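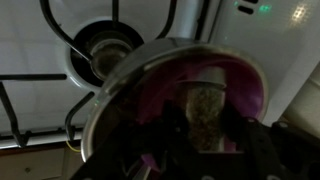
Comen wants to put a robot arm next to your stove, and it wants you to pay by the month for it. The company opened sign-ups on Mar 19, 2019 for its home kitchen service, which covers an arm, a gripper, setup and a set of routines for handling bowls and pots at the cooktop. The price is $634 a month, plus a $1000 deposit.

For that money, customers get 37 routines. Comen counts "pick up bowl" and "put down bowl" as two of them. Chopping is missing from the list, and so is washing up. Turning on the gas is left to the customer.

The trial kitchen is a small one, with an ordinary white gas stove and the spices on a wall rack. Comen says the service is meant for rooms like this. Its sales sheet doesn't say how much floor the base takes up, and the company didn't give a figure when we asked for one.

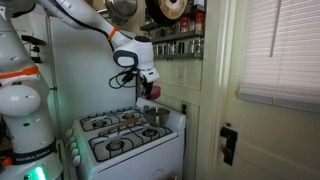 Anum Ghauri put her name down in January and has since taken it off again. She said she had asked twice what happens when the arm drops something hot and was sent the same brochure both times. "I can tip a bowl into a pot myself," she said. "I wanted to hear about the nights when I can't."

Hedvig Isaksson, who runs the service for Comen, said the drop question is "being worked on" and that a technician would reach any customer within 20 hours. That's a long wait with dinner half made. She would not share failure rates from the trial, and said numbers from a test kitchen could be misread. They could also be useful.

A rival service from Skekance was promised for last year and hasn't shipped. Comen says its first installs will be in Brunstead, but it has not set a date. The deposit is due at sign-up and can be refunded only until the install is booked.
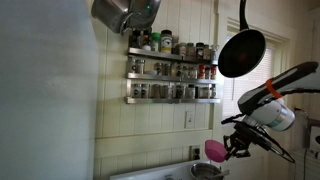 The arm with a pink bowl at the stove.

Contact the newsroom | Copyright 2019 | Back to top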